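Two arms and a table: tips from our laundry-sorting build at the workshop

186 shares
7 comments

If you've read my older posts you'll know I'm a bodger. I fix chairs, I put up shelves, I once rewired a lamp for my aunt and she still trusts me with it. So when a few of us at the shared workshop in Emelach decided we'd build a pair of robot arms that could pick up cloths and drop them in bins, I assumed I'd be making the table and then going home. Ha! I've been at it since April and I've learned an enormous amount, most of it by doing it wrong first, and people keep emailing to ask how we did this or that bit. Easier to put it all in one place.

These are the tips I'd give a friend who wanted to do something similar in a garage or a club. I'm not a programmer (one of the others does that side, and does it very well), so you won't get any code from me. What you will get is tables, clamps, cables and cloth.

Start with the table

I wanted to spend my money on the arms and use whatever table was lying about. Don't. Ours was an old trestle thing with a nice wide top, and the first time an arm swung out at full stretch the whole lot swayed like a boat. Every time the table moves, the arm ends up a little way from where it thinks it is, and then you spend an evening hunting for a mistake in the software when the mistake is under your elbows.

The one we've got now we call the Flevo, after the name on the crate its first timbers came in, and it's got a wooden frame that I glued and screwed. If you build your own, put the screws in before the glue has gone off, check the diagonals with a tape, and leave it clamped overnight. I know everybody says overnight. I used to think two hours would do, and I've got a wonky bedside cabinet at home to show for it.

Check the floor too. Our concrete is flatter than most and it still had a dip exactly where one leg wanted to be. A slip of hard plastic under the foot sorted it out, and I marked the leg with a pencil so it goes back on the same slip after we sweep.

Then tape your floor! Black tape on grey concrete, good and straight, and line the table up to it. Somebody will bump the table sooner or later (me, with a hoover) and with the tape down you can shove it back to where it was and carry on. Press the tape down hard with the back of a spoon or it'll lift at the ends.

A see-through top, and how to live with it

We went for a clear top because we wanted to see what was going on from underneath as well, and it looks smashing. I'd do it again, but it does come with chores.

Smudges are the main one. Every hand that goes near it leaves a print, and when the sun comes round you see the lot. Warm water with a tiny drop of washing-up liquid, a soft cloth that's been washed without fabric softener, then a second dry cloth straight after. Go gently on the edges where it meets the metal, because grit collects there and you'll drag it across the middle if you're not careful. I do the edges first with a dry paintbrush. Please don't use kitchen roll on a clear plastic top, it scratches. If you're not sure whether yours is glass or plastic, treat it as plastic and you'll come to no harm.

Reflections are the other one. Shiny tops bounce the window about and that can muddle a camera. We tried all sorts, and the cheapest fix was a blind. Before you buy anything clever, have a go with an old curtain and see if your trouble goes away. You could also just work in the evening, which suits me anyway as I'm no use before ten.

Mounting the arms

Give each arm its own support down to the floor if you possibly can. We started with both of them bolted to the table top and it was hopeless, one arm would move and the other would quiver in sympathy. Now they've each got black legs and they leave each other alone.

Put one on the left and one on the right and let them share the middle. Before you drill a single hole, cut two strips of stiff card to the length of the reach, pin one where each arm will sit, and swing them about. You'll see straight away where they can both get to and where they'd clout each other. Took me twenty minutes and saved a good deal of swearing.

Spring washers on everything. I go round the bolts with a spanner before each long session, and I've put a dab of nail varnish across each bolt head and on to the metal next to it. If the line's broken, the bolt has turned. Best tip on this page, I reckon, and it works on bikes and pushchairs as well.

Cables, oh my word

I'd say half our troubles were cables. An arm bends in all sorts of ways and whatever runs along it has got to bend too. My first instinct was to tie everything down tight so it looked tidy, and the very first big wrist turn pulled a plug out with a noise I can still hear.

What works is a loop. Leave a generous arch of cable around the wrist, tie it firmly on either side, and let the loop do the moving. Then turn the wrist by hand, power off, all the way one way and all the way the other, and watch. If the loop goes tight at any point, make it bigger. If it flops down in front of the gripper, it's too big, or it wants tying a bit further back.

Use the hook-and-loop sort of tie while you're still fiddling. You'll redo it more times than you think, and snipping plastic ties next to a thin cable is asking for trouble. I keep mine in an old tobacco tin from the Tunorholm market with the spare fuses.

Keep the computer off the table as well. A fan makes a tiny buzz, and it travels. Ours sits on its own metal stand off to one side, lights and all (I'd have had plain, I was outvoted), and the keyboard and mouse live on a separate desk where you can reach them without leaning across anything that moves. Fix the stop button somewhere you can hit it without looking and make everyone practise.

A word about clamps

Buy more clamps! I put two plain screw clamps on the edge of the desk early on and they've hardly come off it. Put a scrap of leather or an offcut of old inner tube under the jaw so you don't chew the desk. And point the handles upwards if there's any walking past to be done, I've had a bruise on my hip from the other way round.

Choosing your cloths

This was the bit I enjoyed most, so forgive me if I go on.

Get bright colours, as different from one another as you can manage. We first tried with a bag of old tea towels, all faded to the same sort of porridge, and it was hard going for the camera and for us. Bright plain cloths on a clear top are much easier to tell apart, even when you're standing over at the kettle.

Wash new cloths before you use them. Fresh from the packet they're stiff and hold their creases, and then they behave quite differently a month later. I give ours one good warm wash, no softener, and dry them on the line.

Leave the tags on or cut them all off, but decide. We left ours on. A little white tag on a coloured cloth is handy for telling which corner you're looking at, though a gripper will sometimes nip the tag alone and then drop the whole thing. If that drives you potty, get the scissors out.

And mess them up properly. It's tempting to lay them out all neat and flat, but real washing isn't like that. I scrunch each one in my fist and drop it from elbow height, and I leave the odd one loosely folded so the arms get a bit of everything.
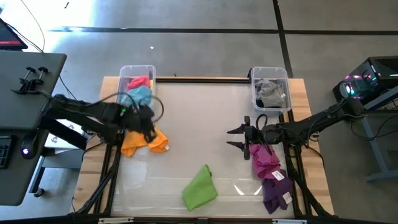
Cloths out on the clear top, one arm each side and the two bins along the back.

Bins: go for clear plastic if you can. You can tell what's gone in without stopping to lift anything out, and so can whoever's minding the computer. Ours stand along the far edge of the table, where both arms can get at them. A blob of sticky putty under each corner stops them creeping, and it peels off again when you want to clean.

What I'd skip next time

Fancy padded finger covers. We bought a set from Salminen, the little parts shop near the station, and they're nicely made, but for thin cloth we liked the bare fingers better. They're in the drawer now waiting for a job with mugs.

I'd also skip keeping the log on loose paper. We've got 3858 tries written up so far and the first 100 are on the backs of envelopes, in three different handwritings, with tea on them. Get a hardback notebook on day one and tie the pen to it with string. Write down what you changed as well as how it went, even if it was only moving the blind. When something goes peculiar you'll want to flick back and see what was different.

Sweep before you start and again when you pack up. Bits of fluff and packing get everywhere and I don't like them near the joints.

Next I want to try socks. I'm told socks are dreadful. If you've had a go at pairing them with anything home-made, do tell me in the comments, and if you've found a cloth that doesn't shed lint on a clear top, tell me that first, please!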